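Term Project Report: Contact Faults in the Simulated Kitchen Cell
Karim Kabbaj and Luminița Dinu
Submitted 12/28/20

4. What went wrong

By the end of August we had the Ploltulen kitchen cell running in simulation, and our plan for the rest of the term was to collect pick-and-place episodes and train a grasp policy on them. We ran 1132 episodes with the default settings. The success rate looked fine, so we went ahead and trained. The policy did well on the small items and badly on anything near the back edge of the counter.

Luminița replayed the failed episodes one at a time. In 139 of them the logged contact force jumped past the limit of 100 N we had set for the arm, sometimes with the gripper open and nothing between the fingers. The safety stop should have ended those episodes. It did not, and they were saved with the rest.

4.1 Finding the cause

We first blamed the gripper controller and lost most of a week on it. Lowering the gains made the fingers slow to close and changed nothing else. Next we swapped the Ene physics settings for a smaller time step. The force peaks got lower but still showed up in the same places.

After that we stopped looking at plots and went through renders from the wrist view, with the objects set out on the marble counter.
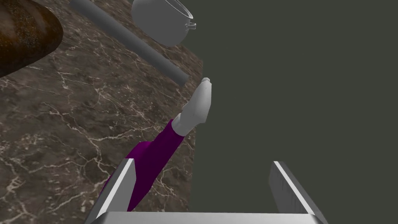
Figure 6. Wrist view with the gripper open. The pot appears to float slightly above the counter near the far edge, with the gray rod passing beneath it.

The pot was the real problem. Its collision shape had been exported at a different scale from its visual mesh, so the simulator was resolving contacts against a surface that did not match what we saw. When another object or a finger entered that volume, the solver pushed back hard.

The safety stop was a separate mistake, and it was ours. Karim had written the check to read the force once per control cycle. Most of the spikes lasted less than one cycle and fell between two readings.

4.2 What we changed

We re-exported the pot with matching scales and added a startup test that compares the two shapes for every object. The stop now uses the peak force since the last reading. We deleted the 139 bad episodes and reran them from the same seeds. In the rerun, 19 still tripped the limit, and all of them ended when they should have. We have not explained those 19. Several involve the bread, which has a rough collision shape of its own.

The policy in Section 5 was trained on the corrected set. The earlier one should not be used on the Brandari arm in the lab.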